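Wednesday, November 24, 2021
Workshop book, Skistley residency, long-stay block

Low-output day. The plan was to finish the folding luggage rack before the holiday people arrive, and what got finished was the coffee.

Walked to the front office after breakfast to settle the week's extras. The bill had us down for 40 towels. Saodah Lubis looked at it for some time and asked whether we had been drying a horse. The desk clerk took it off without a word, which makes me think the horse had already been charged to somebody else.

Back at the bench by ten or so. Rack version 2 has the wider legs and the canvas straps from the Mosoti market. Loaded it with my own suitcase, then with Saodah's, which is heavier and contains, as far as I can tell, books about packing light. It held both. It also leaned to the left like a man listening at a door. Suspect the rear crosspiece, which I cut in September while talking.

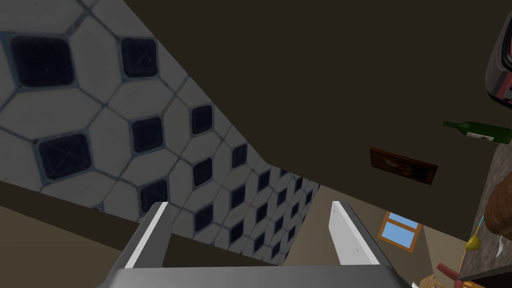 Shimmed the left foot with a folded Flarthorpe bus schedule. That cured the lean and left us without a bus schedule, so at noon we stood at the stop for an unknown length of time and then went to lunch on foot. Soup, flatbread, a salad that was mostly stem. Stopped for strap rivets on the way home. They sell them by the box of 1000 or one at a time, with no position in between. I bought the box. Anyone on the block who needs rivets, please come by.

Strap notes, for whoever picks this up after us:
Canvas stretches overnight under load. Retighten in the morning.
Rivet first, trim second. I did it the other way and have one very short strap.
The Fendau glue is fine on wood and useless on webbing. It does hold a thumb.

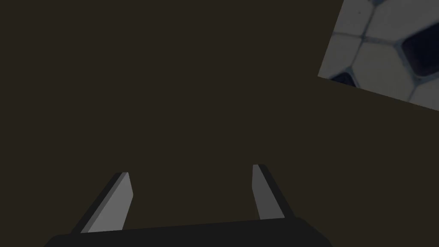

Afternoon went to the gym by the gate, which has one working treadmill and a sign-up sheet with a waiting list longer than the treadmill. Did stretches by the window and called it exercise. Saodah swam, then claimed the good chair on the terrace and read until the mosquitoes came on shift.

Recut the crosspiece after supper, in silence this time. Measured 105 centimeters, cut 105 centimeters. Dry fit is snug. Glue tomorrow, when I can feel my thumb.
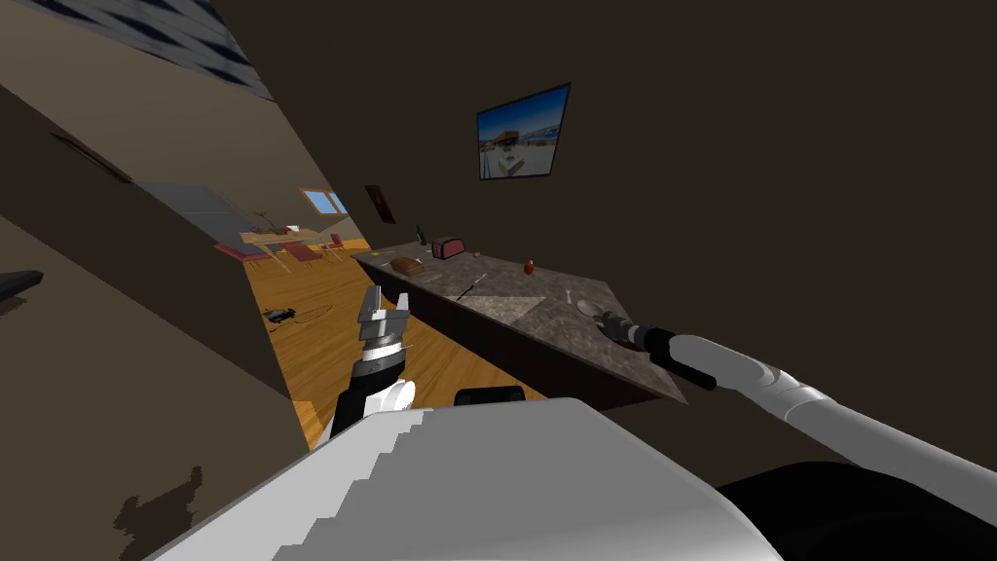

2 min read

Still to do: sand the top rails, return the clamp to the laundry room, get another bus schedule. The family in the end unit asked whether the rack will be ready for Friday. I said yes in the voice I use for these things. Saodah wrote "Monday" on the whiteboard while I was still saying it.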